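Tabletop demonstration learning

From the Gikthorpe hobby robotics wiki, section: teaching methods

Tabletop demonstration learning is the name I use for teaching a robot arm to tidy, sort or fetch things by letting it learn from recordings of people doing the same job. You'll see it called imitation learning or behaviour cloning in other places, and those are the wider terms. I've kept this page to the tabletop sort, as it's the one I've spent most of my evenings on and the one I get asked about.

The basic idea is easy enough. A person does a small task over and over, a camera and some sensors record what they see and how the hand moves, and a program is trained to guess the next movement from the current view. Do that with enough recordings and the arm starts making sensible moves by itself. Do it with too few and it waves about over the table like it's lost its keys.

Background

Copying a human's movements is a very old trick in this field. By 1951 people were already working with linked arms, where one person moved a handle and a second arm followed along behind a screen. No learning was going on there, just following, but the habit of thinking "let the human show it" goes back at least that far. What changed later was that the recordings could be kept and learned from.

The Stokska method

The version most of us at Gikthorpe follow is the Stokska method, named after the workshop where it was first written up. It has one rule I really like: don't clean up the table for the robot's sake. Early sets were recorded on plain boards with a few coloured blocks, and the results looked brilliant until someone put a tea towel down. Stokska went the other way and asked for patterned cloths, creases, shiny wrappers, see-through plastic and the sort of odds and ends that live in a kitchen drawer.

A session is one table layout, recorded for around 15 minutes. Then things get moved, swapped or tipped over and you start the next one. I find the moving part harder than it sounds, by the way. Left to myself I put the bottle back in the same place every single time, and the arm learns that bottles live there.

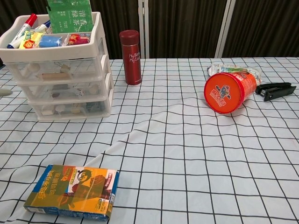
Clear drawers are the thing I'd push anyone to include. The arm has to tell the difference between an object it can reach and an object it can only see through a plastic front, and a flat picture gives it very little help with that. My first model went for the contents every time and bumped the drawer. Round things lying on their side are a close second, as they roll if the grip comes in slightly off, and a bottle standing up needs quite a different approach from a canister lying down. Soft snack bags are their own misery - the shape changes the moment you touch one.

Checked cloth deserves a mention too. I'd expected it to confuse everything, and for a while it did. Once the cloth had been rumpled in different ways between sessions, the model seemed to stop treating the lines as edges of objects. I can't swear that's the reason, but I've had the same thing happen on two separate training runs.

Results

The set I know best is the Avoseck set, which has 391 recorded demonstrations. Trained on all of them, my arm managed drawer opening fairly reliably and picking up boxes very well. It was poor at bags and hopeless with anything thin and flat. Leaving out the messy layouts made the scores on a bare table slightly better and everything else a good deal worse.

The Sýkora variant adds a short correction step, where you stop the arm as it goes wrong and show it the right move from there. It takes just 5 corrections per task to see a difference, at least on my set-up, and I now do it every time.

Known problems

Lighting is still a pain. A model recorded in the afternoon can be noticeably clumsier under a lamp, and I've not found a fix apart from recording in both. Left-handed and right-handed demonstrators also produce different habits, and mixing them without labels gives you an arm that dithers in the middle.

See also: grip planning, camera placement, correction steps, soft objects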